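The Rubber Band Basket

Print this page | E-mail this to a friend

My aunt had the stationery shop in Wutgate for 29 years, and when she finally gave up the lease it was the rubber bands that beat us.

Everything else went quietly enough. The envelopes went to the school, the fountain pens went to a man who drove over for them with a blanket on the back seat, and the greetings cards were sold off on a trestle outside the door, sympathy and new baby at the same price. But the bands had been put by for years, the way other families put by string. Every morning the post came bundled, and every morning she would roll the band off with her thumb and drop it into the nearest thing with an opening. There were bands in the teapot. There were bands in the till, under the tray where the notes should have been, and when I took down the old Brendetti clock from over the counter, there were bands in the back of that too.

"You'll want those," she said, whenever I came near one with the bin bag.

"What for?"

"Well, you never know till you want one."

So they came home with us, to the flat above the Prado bakery, where she had the room at the front and I had the room over the ovens. We tipped them all into a basket and put it on the table by the window, meaning to sort them out that same evening. It was August, and the bread smell came up through the boards so thickly you could very nearly butter it, and we sat down after tea with a pot between us and began.

I should say that my aunt had a system for everything. She had once run the shop for an entire winter on a system of coloured dots which she alone understood, and which she took with her into hospital when she had her hip done, so that for two weeks I sold ledgers at whatever price seemed polite. The system for the bands was that red was for letters, blue was for receipts and yellow was for anything that had to be kept but not looked at. I had worked beside her every Saturday of my girlhood and had never heard a word of this.

"Did you always do it that way?" I asked.

"Always," she said, and pulled at a blue one, which brought up the whole heap with it like a plate of noodles.

We tried it from the top and we tried it from the side. She held and I teased, and then I held and she teased, and she told me about the first traveller who ever called on her, from a firm named Relar, who talked her into taking a carton of bands when she had asked for a carton of blotting paper. They came in boxes of 100, he told her, and she would be through them by Christmas. She had been twenty-four and too shy to send them back. She thought there must be more than 1000 in that carton, and she had felt quite ill, she said, carrying it down to the cellar where my grandfather wouldn't see.

"And did he see?"

"He used one on his sandwiches the very next morning. He never said a word – only brought the box up and put it by the till."

She laughed at that until she had to take her glasses off, and I laughed as well, mostly at her, and downstairs somebody dropped a tray and swore, and that set us off again. It had grown late by then and the tea was cold. She put her glasses back on and bent over the table and worked away at one red band, over and under, with her lip between her teeth, the same face she used to make over the quarterly accounts. I kept my hands in my lap. I knew better than to help.

It came away all at once. She laid it down by itself on the wood and looked at it for a good while, and I thought she was going to say something about the shop, which she hadn't done, not properly, since the day we handed in the keys.

"That's letters started," she said.

Then she went off to bed, and I heard her winding her alarm clock through the wall, though there was nothing now for her to get up for, and I sat on a bit longer with the window open before I put out the lamp. I left the basket where it was.

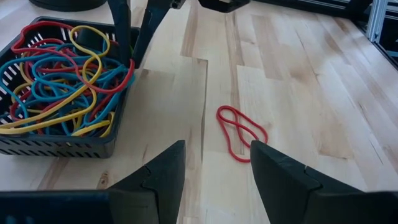 One for letters.

E-mail this to a friend | Print this page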